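The Tablecloth Sale

1. Aunt Maureen opens the boxes

My aunt, Maureen Cropper, ran a stall at the Sadimden market for years and never once threw out a thing that didn't sell. So when she moved in April I got the boxes, all of them, stacked to my chin in the hallway (there went my bike). "It'll take you an afternoon," she said. Ha!

She'd priced everything back in the old country, in money I couldn't make sense of. A music box, 1,530. A lamp with no plug, 2,130. I asked her what that was in dollars and she looked at me like I'd asked what it was in turnips.

2. We argue over supper

We ate noodles on the floor, and she told me about Lü, the man with the stall next to hers, who sold brushes and who might have asked her to marry him in the rain one year, except a truck went by and she didn't catch it. She said "pardon?" and he said "nothing," and that was that. Eleven years of saying good morning after it!

I said she should write to him. She said I should eat my noodles.

3. The red folder

It was at the bottom of the last box, under a pile of old Gokness catalogs, shiny red with a gold emblem on it. I was sure there'd be a letter inside. I'd pretty much written it for him in my head by then. So I put it out on the checkered cloth with the trays and the little doll with the black head, next to the wet wipes, and opened it up flat, and it was empty.

"Well, what did you think would be in there?" said Maureen, and she asked me where the orange chicken had gotten to.

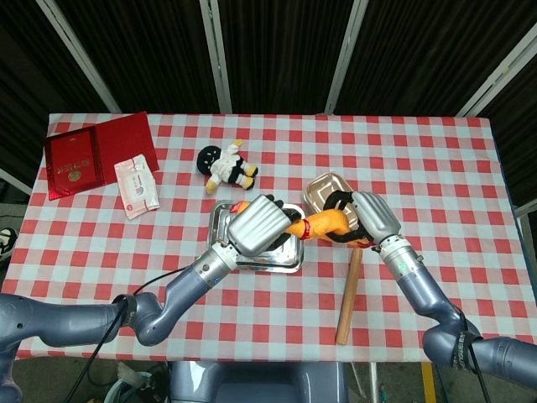 4. What she kept

She took the chicken. Out of everything! She said Lü used to stick it on the corner of her stall when business was slow, and she carried it down to the car under her arm and buckled it in.

The folder she left with me. I keep my gas bills in it now, and one stamped envelope with his name on the front, which she says she'll get to when the weather turns.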